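What the arms changed (and what they didn't)

July 20, 2023

I've worked at the Wiltham building for nine years now, and for most of that time my job title was kitting associate. If you've never heard of kitting, you are in good company, my own sister thinks I build furniture. You get an order, you pull the small parts for it, you lay them in a tray in a set pattern, the tray goes down the line. Then you do it again. On a good shift I could do 100 trays before lunch and still have a thumb that worked.

Since the spring I've had a different badge. It says cell attendant, and what I attend is robots.

I want to write down how that's been going, mostly for the folks over at Skaltcombe who are getting theirs in September and keep texting me the same questions (hi, you know who you are). So, first thing. The test table does not look like the brochure. It looks like somebody's craft project! We got kraft paper and painter's tape, and I personally put down a good bit of that tape on my knees on a chair. The squares give all of us something to point at when we talk about where a part should go. "Second row, closest to the tray" beats "over there a little."

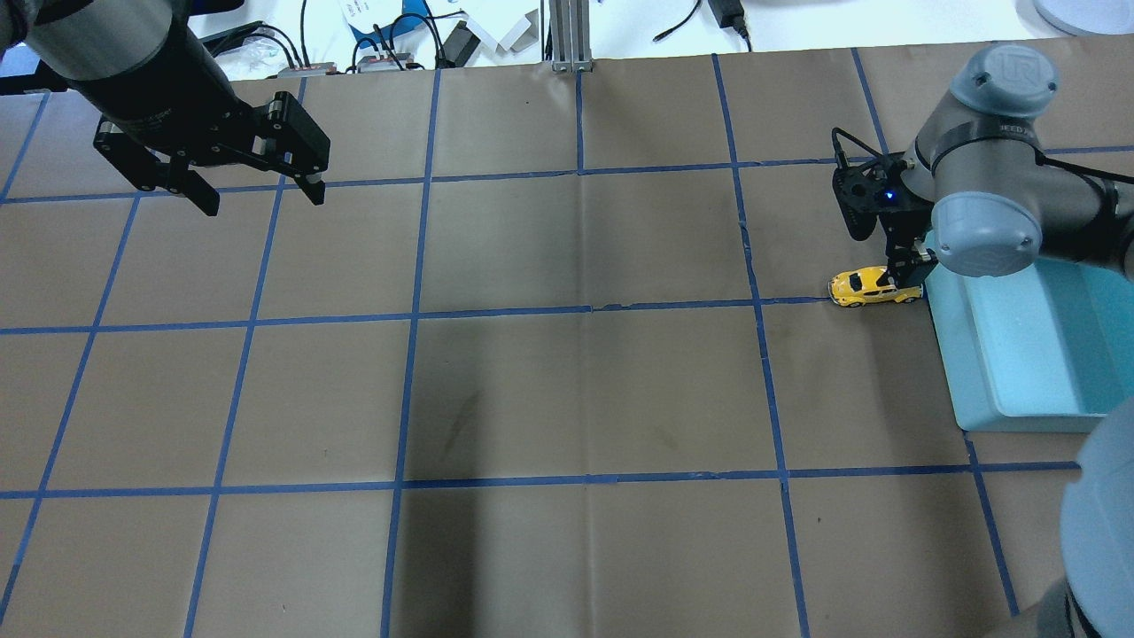 The second thing is pay, and I know that's what you really want to hear about. Our rate stayed the same for the training period and went up a little once we signed off on the new role. It's not a fortune. I'd have pushed for more, and if you're still in talks over there, push for more. Also get the break schedule in writing. When the work was all hands, breaks happened when the line stopped. Now the line has its own ideas, and for the first few weeks I was eating crackers over a keyboard.

Nobody on our crew was let go, but I'm going to be straight with you, two people who retired weren't replaced. We were 13 on the floor and now we're 11. You can feel it on inventory days. I miss the noise, too. We used to have a radio war going every afternoon (country on one side, oldies on the other) and these days I'm mostly listening to fans.

What do I do all day? More than I expected. Setup is a big chunk, and so is tidying up the setup from yesterday. You learn the teach pendant, which scared me to death for a week and then didn't. You learn where every cord goes, and then someone moves one. 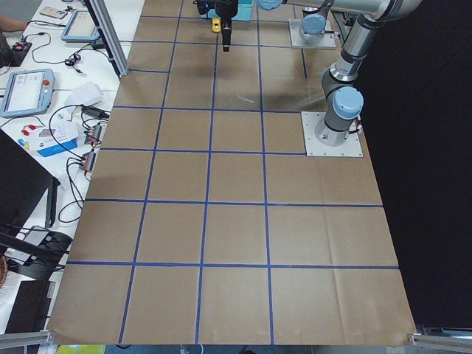

My wrists are better. I'll say that loud for anybody in the back. I was wearing a brace to bed for two winters and it's been in the drawer since May. My eyes are another story, I'm staring at screens a lot more than I ever did, and I finally broke down and bought the drugstore reading glasses.

The part I like best is the view from the wrist cameras. The first time I pulled that up I sat there like it was a fish tank. You start to see your own table differently from down there. Every raggedy bit of tape I was too lazy to redo is right in my face.
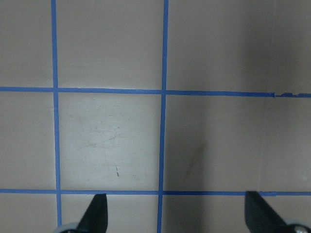
Wrist camera view. Yes, that ragged tape on the right is bugging me too.

The tape has turned into a whole thing, by the way. Drumov, the outfit that set us up, left a thick binder with a page on care of the work surface, and it's one paragraph long. We wrote our own page. Press the ends down with a thumbnail, don't stack new tape on old, and change the paper on a Monday if it's getting ugly. Steinbach's plant does it on Fridays and we have friendly arguments about it.

Would I go back to hand kitting? Some days, for an hour. There was a rhythm to it and I was good at it, and it's strange to be the new kid again at my age. But I don't miss the brace, and I've got my name down for the second level class, so I guess that's my answer.
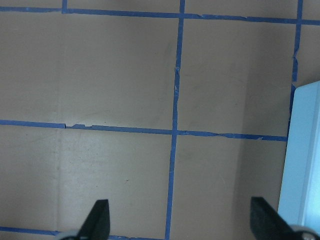
Another look from down at the gripper, with a pale blue corner poking in on the right.

Skaltcombe people, send me your questions and I'll do a second post. And bring your own chair cushion, the ones they issue are terrible.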